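The gripper camera on cell 4 was set up badly for most of last year, and I was one of the people who signed it off. My argument is a narrow one: the wrist view of a simulated cell should be checked with nothing in it before anyone is allowed to put a part under it. We do the reverse at Grodley. I think the habit costs us more repair time than any worn bearing.

The usual order of work is as follows. The arm model is loaded, the gripper is attached, the camera is fixed to the wrist, and a part is dropped on the table. If the part shows up and the jaws close on it, the set-up is passed. Jasmina Zupan, who wrote the original procedure, defends it on the grounds that a cell exists to pick things up and should be judged on that. It is a fair position and I held it myself.

The trouble is that a part draws the eye. With a bright block in view, people look at the block. They do not look at the line of the base, the height of one fingertip against the other, or how much of the mount is showing at the corner. A camera can be turned a few degrees about its own axis and the pick will still succeed, for a while, on that block. Then someone changes the part and spends an afternoon on the grasp settings, which were never wrong.

With a plain field behind the gripper, the geometry is all there is to read. Both views below were taken with the jaws open.
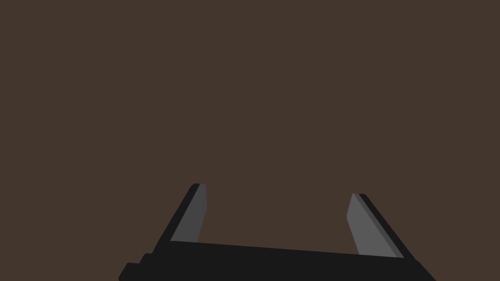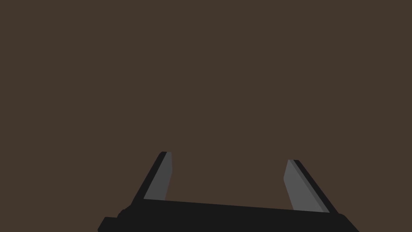 ## What to read from an empty view

In both, the top edge of the base falls from left to right and the left fingertip stands higher than the right. The tilt is slight. It may well be intended, as plenty of wrist cameras are mounted off square for clearance, but the question has to be put and the answer written in the cell file. "Looks all right" is not an answer. The entry should give the angle, the name of the person who set it, and the reason.

The second thing to read is the lower left corner, where the black stepped parts run out of view. I want that corner compared with the reference view whenever the mount is changed. If more or less of it shows than before, the camera or the mount has moved in the model, and the hand-eye figures need doing again.

The third is the fingers themselves. The inner faces are grey and the outer sides black, so the edge between them is easy to find by eye or by script. Despina Ristić wrote a short check that fits a line to each and compares the two with stored values. It takes nearly 60 seconds to run, and most of that is loading.

## The objections

Blagoje Atanasov's complaint is that an empty check proves nothing about picking. I agree. It proves that the camera is where the file says it is, and picking faults are much quicker to trace once that is settled.

Kamarul Kwok objects to the extra paperwork. He has a better case. Our cell file already has fields that are filled in by copying the previous entry, and another one could go the same way. I would drop the free-text comment on lighting to make room, as the shading in our model is flat and the comment has never told me anything.

The check should be run after any change to the wrist, the finger model or the camera, and before a part is loaded. From May I shall be refusing sign-off on cells without it, beginning with cell 4.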